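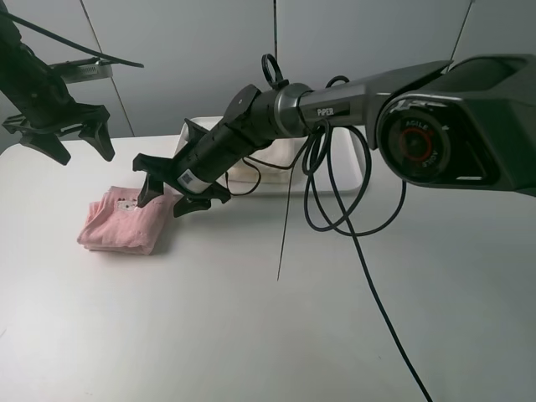
Last updated: March 13, 2026

OK so I finally read my town's charter. The whole thing, over two evenings, with snacks. I've lived in Hinska most of my life and voted in nearly every election and had never opened it once. A few posts on what I found, because I have feelings!

It's shorter than I expected. 37 pages, and a good chunk of that is about who gets to call a special meeting. (Any voter with 60 signatures, if you were wondering. I was not wondering, but now I think about it all the time.)

What got me is the petition section. If you collect 1,000 signatures, the council has to put your question on the ballot. Has to! No vote on whether they like it. I always figured a petition was a polite way of asking and then they'd file it somewhere.

So I asked Duygu Keskin, who ran the library hours petition back in July, how that went. She said they turned in 1,561 names and the clerk threw out a stack of them for missing addresses. They still cleared it, but she said she barely slept that week.

Her advice if you ever try this: bring more pens than you think you need, and make people print their name under the signature. She was very firm about the printing.

Then there's the part that bugs me. The charter says council records are "open to any resident at reasonable hours." Great! Lovely! But it doesn't say what reasonable means, and right now the records desk is open two mornings a week. I work mornings. So do most people I know.

I brought this up at the last meeting – my first time at the microphone, knees shaking – and Chang-ho So from the council said he'd look at adding an evening. He wrote it down, at least. I'm going to keep asking until there's a date.

Somebody replied to my first post saying rights on paper don't mean much if the people in charge ignore them. Sure, I get that. But I didn't even know what was on the paper! It's pretty hard to complain about a broken promise when you've never read the promise.

Flivard, the next town over, redid their whole charter a few years back and put it online in plain language, with a version for school kids. I read the kid version too and it was better than ours – sorry, Hinska.

Anyway, if you live here, the clerk will give you a copy for free. Start with section four, skip the stuff about the seal, and come find me at the next meeting. I'm usually near the back by the coat rack.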